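Mallix users' newsletter

Change detection in version 3: please check your old thresholds

Several members at the Dornside group have written to us after they moved their flood maps from version 2 of Mallix to version 3. With the same radar images and the same threshold, the new version marks a smaller area as water. We have now repeated this with the images of the Isville river from February, and we see the same effect.

The reason is the order of the steps. In version 2 the speckle filter was applied after the terrain correction. In version 3 it is applied before. The values in the final product are therefore a little smoother, and narrow channels can fall on the wrong side of the limit. In our test the difference was up to 10 per cent of the flooded area, mostly along field edges.

If you must compare new maps with maps of past years, we advise you to process the old images again. It takes time, but to mix the two versions in one series is not safe. Who cannot do this may open the graph builder, move the filter behind the terrain correction and save the graph under a new name. Kyriaki Pappas has tested this way and received the same water mask as before.

Please also note that the minimum object size is now given in square metres and no more in pixels. An old settings file with the value 300 will still load, without any warning, but it means another thing now. Roel De Haan is preparing a short page about it for the manual. Until it is ready, please write the unit in your project notes.

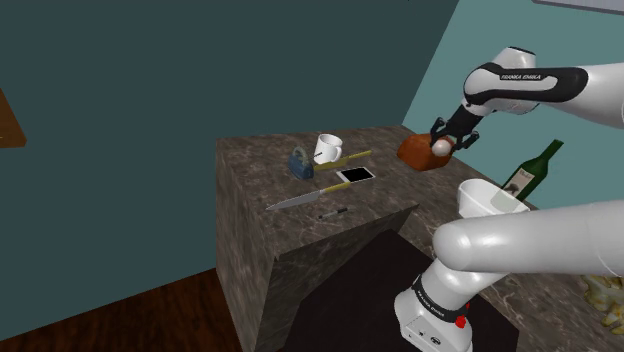
Next online meeting

We meet on 25/10/2024. Questions about batch processing can be sent in advance to the members' list, if possible with the graph file attached.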